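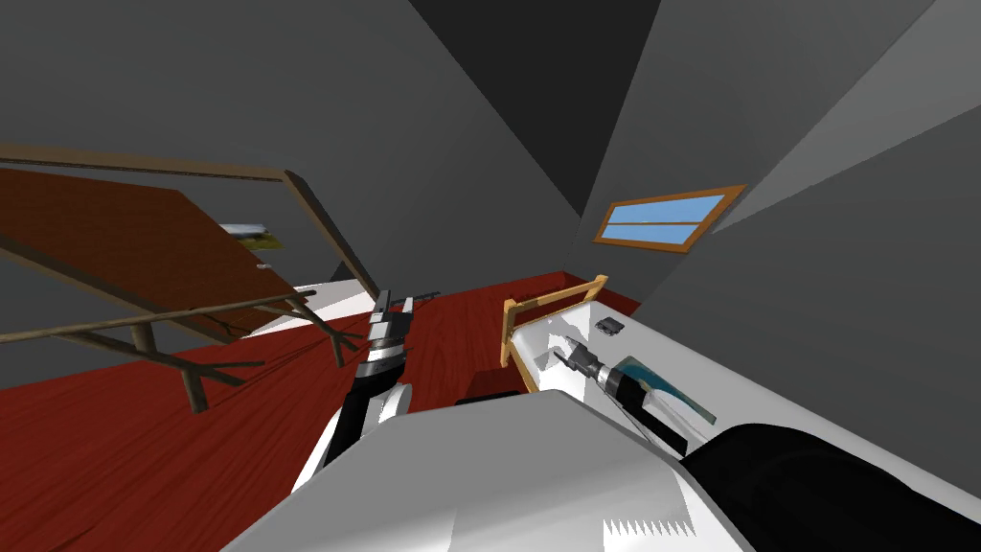
Hindard wrote in its buyer's survey that Trudatau was "the first household package we could install before lunch and still be using at the end of the month," though it rated the lighting model below that of two competing products. Trudatau is a commercial simulation kit for two-armed household robots, developed and sold by Allbridge. It is used to record, replay and score manipulation tasks in rendered domestic rooms.

Overview

Trudatau consists of a physics engine, a renderer, a library of rooms and objects, and a teleoperation client. The robot model has a head camera, two arms and a two-finger gripper on each arm. Users can substitute their own arm model if it is supplied with joint limits, link masses and collision shapes. The kit is aimed at laboratories and small manufacturers that need task data but don't have floor space for a test kitchen.

The first public version was released on March 15, 2024. An update in July of the same year replaced the contact solver and added a scoring module, which had previously been sold separately.

Rooms and objects

The standard library contains 300 rooms and 4,000 objects. Rooms are built from plain wall, floor and ceiling planes, to which furniture, counters and windows are added from a layout file. Walls are left untextured by default to reduce rendering time. Wood grain on floors and furniture is kept, and texture packs for the remaining surfaces are sold under a separate license.

Each object carries a mass, a friction value and one or more grasp labels. Thin-walled items such as bowls and scoops use a decomposed collision mesh, so that a finger can pass inside the rim. Small items can be scattered over a surface at random or fixed in place for repeated trials.

Cameras

The head camera follows the full motion of the robot's upper body, including roll. At large lean angles the horizon in the recorded image tilts with it, and the kit doesn't correct for this. An optional leveling filter can be applied on export.

Additional cameras can be mounted on any link. Allbridge recommends a wide lens for mounts near the gripper, where the robot's own parts may cover much of the view.

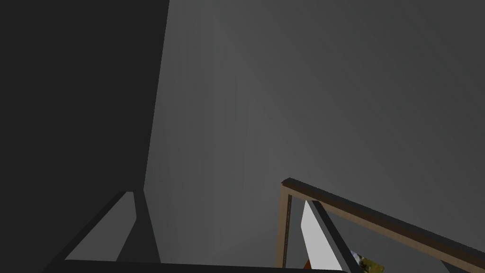
Occlusion is logged for every image as the share of pixels belonging to the robot. Recordings in which this share stays above 70 percent are flagged and can be dropped from a training set automatically. The threshold is set in the project file.

Teleoperation and scoring

Operators control the arms with a pair of handheld controllers or with a scripted planner. Joint positions, gripper opening and contact forces are stored alongside the images. The scoring module compares the final position of each object with a goal region and records the time taken. It doesn't judge how an object was handled on the way, and a dropped item that lands in the goal region counts as placed.

Licensing

Trudatau is sold by annual subscription. The base license covers 40 seats and one server. Lebrun distributes the kit outside North America and provides its own support line. Data recorded with the kit belongs to the licensee, but the object meshes may not be redistributed.

Reception

Hindard praised the installer and the stability of long recording sessions. It criticized the flat shading of walls and the lack of liquids, and noted that soft items such as towels were simulated as rigid bodies in the version it tested. Allbridge has listed cloth support as planned, without a release date.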